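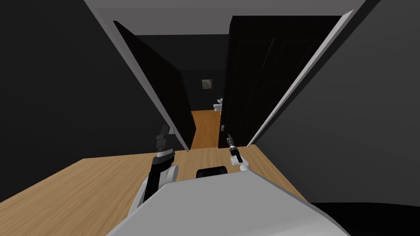 **Garnar opens memory course for children in Brukton**

BRUKTON, May 2, 2026 — The learning centre Garnar will start a new memory and attention course for children in July. The course was prepared together with the Van der Linden study house and has 368 places.

The children will meet for 3 hours in each week, during six weeks. They practise to remember word lists, short stories and maps, first with the help of pictures and later without it. Parents receive a small exercise book for the home — ten minutes in the evening is enough.

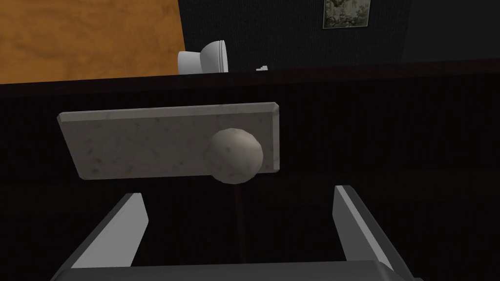 *Pale, speckled plate with a round knob on a dark panel.*

A second group is planned in Irnstead, if enough families show interest. Registration is open at the Garnar office in Brukton and closes when all places are taken.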